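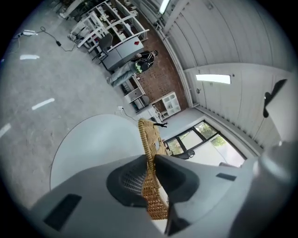 The Meter at Sullia

The pump at Sullia had been off since before breakfast, and the first call came in while Chun-hung Chuang was still looking for his other boot. It was Mrs Yeh from the top road. She wanted to know if the council knew.

"They know," he said. He was the council, as far as water went.

"I've got a bath half full. Should I stop there?"

"Keep it. Don't drink it."

He found the boot behind the heater and drove out with the window down. The road from Tostow to Sullia ran along the dry side of the hill, past the gravel pit and the old school, and he had driven it so often that he changed gears without thinking about where he was. At the cattle grid he pulled over and read the roadside meter. He wrote 340 in the book, then flipped back a page. It had been 340 yesterday as well.

So nothing had gone up the line overnight. It hadn't stopped at breakfast. People had been drinking what was left in the tank, and now the tank was empty.

The pump shed was locked and the lock was stiff. Inside it smelled of grease and mice. He pressed the reset and the motor hummed, strained and cut out. He tried it again and got the same. He took the cover off and shone his torch in, and after that he sat on the upturned crate by the door and rang his sister.

"Is Dad's toolbox still at yours?" he asked.

"It's in the garage. Why?"

"I want the long puller. The council one's bent."

"You told me to throw that box out."

"Did you?"

She let him wait a bit. "No," she said. 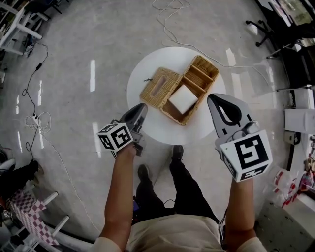
His sister lived on the Vatatano side, down by the river, in the house they had both grown up in. She had the garage open when he got there. The toolbox was on the bench and she had wiped the dust off the lid with a rag, which was still in her hand.

Their father had looked after the Sullia pump for most of his working life. He kept his own book, separate from the council's, and it was in the bottom of the box under the spanners. Chun-hung had not seen it since the funeral. The cover had gone soft. The entries were in pencil, a reading and then a few words. 449, wind. 566, new belt. Sometimes only the words. Yeh girl married, whole hill watering lawns.

"He wrote that down?" his sister said, reading over his arm.

"It would've shown in the figures."

"He didn't go to the wedding."

"He was at the pump."

She made tea and they drank it standing up. She asked if he was eating properly and he said he was. She asked if he'd thought any more about the job on the coast and he said he hadn't had time. There had been a letter about it in November and she had seen it on his kitchen table, under the fruit bowl, and she had been waiting ever since for him to bring it up.

"They won't keep it open for ever," she said.

"I know that."

"Who'd do the pump?"

"Somebody. They'd send somebody."

He put the puller and the book on the passenger seat. She came out to the ute and leaned on the door.

"The book's mine," she said. "You can borrow it."

It took him until the middle of the afternoon to get the bearing off. It came out in pieces. There was a spare on the shelf, still in its paper, with his father's pencil on the wrapping. Last one. Order 2 more. He couldn't remember anyone ordering any. He greased the new bearing and knocked it home with a block of wood, put the cover back and pressed the reset.

The motor ran. He stood with his hand on the housing for a while, feeling for a wobble. Outside, the pipe began to tick as it filled.

On the way down he stopped at the cattle grid. The last wheel of the meter was turning. He watched it reach 341, wrote that in the council's book, and then picked up the other one and found the first empty line. He had only a pen. He wrote the number and thought about what should go after it.

His phone rang.

"It's coming through brown," said Mrs Yeh.

"Let it run for a bit."

"I've still got the bath."

"You can let that go now," he said.

He wrote, new bearing, and shut the book. He rang the supplier before they closed and ordered two.
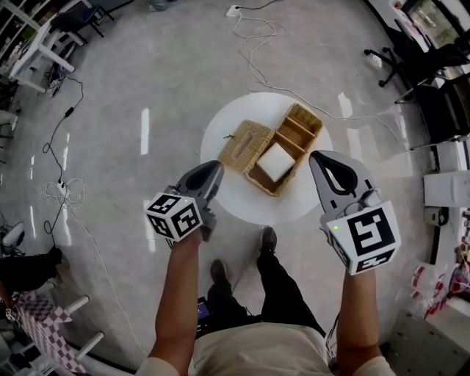
Woven tissue box and storage organiser on a round white table.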